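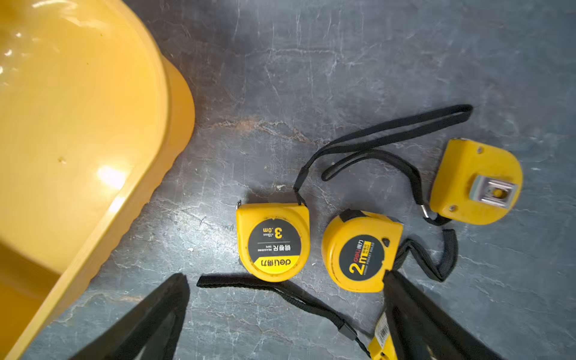 Four tape measures on the floor, next to the yellow bin.

Thursday, October 23, 2025

Levelling survey of the garden, second attempt. The September figures had a misclosure of 60 mm round the loop, far too much for a plot this size, so they have been struck out and the whole circuit run again from the start.

Datum is the top of the iron boundary pin by the lane, given an arbitrary height of 1000 mm as before. Started at nine. Overcast, light wind from the west, no shimmer. Rezaul Liyanage held the staff and I read and booked. He had not done it before but kept it upright, and rocked it gently through the vertical when asked so that I could take the lowest reading.

Two-peg test first. Pegs 40 m apart along the fence, instrument midway, then moved close to the eastern peg. The line of sight was tilted down by 2 mm over the full distance. Acceptable, and cancelled in any case if foresights and backsights are kept equal. That was the fault in September. I had set up wherever the ground was convenient and some of the sights were three times as long as their partners.

Circuit: pin, step at back door, corner of shed, foot of pear tree, ditch head, culvert, pin. Six set-ups. Misclosure 3 mm. Distributed it evenly and rounded.

The main result is that the lawn does not fall towards the ditch, as we have all assumed. It falls towards the shed for the first two thirds of its length and then rises by 85 mm before dropping away at the hedge. Water standing behind the shed is therefore doing what it should. The old land drain shown on Kumudini Fakir's sketch would have to pass under that rise, and its outlet at the culvert is only just lower than the wet patch. Fall available is 110 mm over the run. Thin, but a drain will work on that if it is laid carefully and does not silt.

Oleksandra Savchuk came by before lunch with her copy of the Wurkus parish drainage map. Scale is too small to be of much use but it does mark a ditch on the north side, now filled, running from the Hustetti field down to the lane. If it was filled with rubble it may still carry water. If with clay, it may be acting as a dam. A trial hole would settle the matter. She thinks clay. Her own side was filled in the same year and she has never got a spade through it without swearing.

Lunch: soup, rye bread, the last of the plum cheese.

Afternoon: two trial holes, both 600 mm deep. Hole A, behind the shed: topsoil to 250, then grey mottled clay, water entering slowly from the uphill side at 400. Hole B, on the rise: topsoil to 200, then a band of gravel and broken brick, dry to the bottom. The brick was not expected. Possibly the footing of an earlier outbuilding. Left both open overnight with boards over them, and will read the water levels at seven and again at noon.

Gunhild Lauritsen telephoned about pipe. She can get 80 mm perforated in coils and recommends a gravel surround of at least 100 mm on all sides. She does not like fabric wrap in clay – says it blinds within a few winters. I have read the opposite. Will ask Lakmal Matubbar, whose drain has a wrap and was put in long enough ago to judge.

Staff section two has a sticky clip. Clean and oil. Level back in its box with a fresh bag of silica gel.

To do: plot long section at exaggerated vertical scale. Extend the levels to the north boundary. Find out who owns the culvert.

Rain from half past four, 6 mm in the gauge by nine.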